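Hollis Table Cloth by Nikirholm

Teal and white | Cotton | Wipe down or machine wash

We have been waiting for this one to come back for a long time, and it finally has – the Hollis is in stock in both sizes again!

If you missed it the first time, the Hollis is a kitchen table cloth in a deep, slightly dusty teal, broken up with white bands and a small pattern. The teal is the reason people fall for it. It's strong enough to hold its own in a plain white kitchen, and fruit, bread, flowers, a pile of mail, whatever you happen to drop on it, all look better than they did on the bare wood. Ebony Hapeta, who drew the pattern, tried it first in gray and then in a mustard that we still have a roll of in the back room (ask us nicely). The teal won by a mile.

What it's like to use

The cloth has some weight to it, so it lies flat without clips and doesn't slide when you push a bowl across it. It comes out of the package with fold lines. Run a warm iron over the back, or just leave it on the table for a couple of days and let them drop out.

It softens a lot over the first few washes. Mine has been on the table through two summers of peaches and one very bad evening with beet soup, and the color is still right where it started. The white has gone a little creamier, which I like. If you don't, a normal oxygen powder brings it back.

Crumbs shake off easily. Juice needs a damp cloth fairly soon, especially on the white bands – the teal is more forgiving.

The details

Fabric: 100% cotton, plain weave
Color: teal with white bands and pattern
Edges: double-stitched hem, mitered corners
Wash: warm, with like colors
Dry: line dry or tumble low
Iron: medium, on the back
Sizes: Small (seats four) and Large (seats six to eight)
Made in: the Kostovgate sewing room

This run is 400 cloths, 100 of them in the small size. Each has a little woven loop on the underside of one corner so you can hang it on a hook to dry. Angus Prendergast in the sewing room added the loop after the first run, and I use it every single week.

Goes well with

The Zeltila bowls in cream or butter yellow. They're wide and low, good for apples and oranges, and the warm glaze against the teal is lovely. The plain Nikirholm napkins in white work too. I would skip the striped ones, as two patterns that close together get busy.
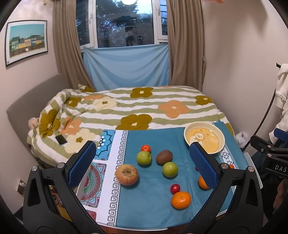

Will citrus juice stain the cloth?

Fresh juice comes out with cool water if you blot it the same day, and an older mark usually lifts after a soak of 20 minutes in cool water with a spoonful of oxygen powder, followed by a normal wash. Keep the iron away until the mark is gone, because heat sets it.

Ordering

Both sizes ship folded in a paper sleeve. We pack on weekday mornings, and orders placed before noon normally leave the same day. Returns are fine as long as the cloth hasn't been washed. For round tables, measure straight across the middle and write to us with the number – we can tell you how much drop you'll get on each side, and the sewing room will cut a round Hollis to order if you can wait a few weeks for it.

Page updated 6/5/19. The large size is selling faster, so add your email to the list if it shows as sold out and we'll write when the next batch is hemmed.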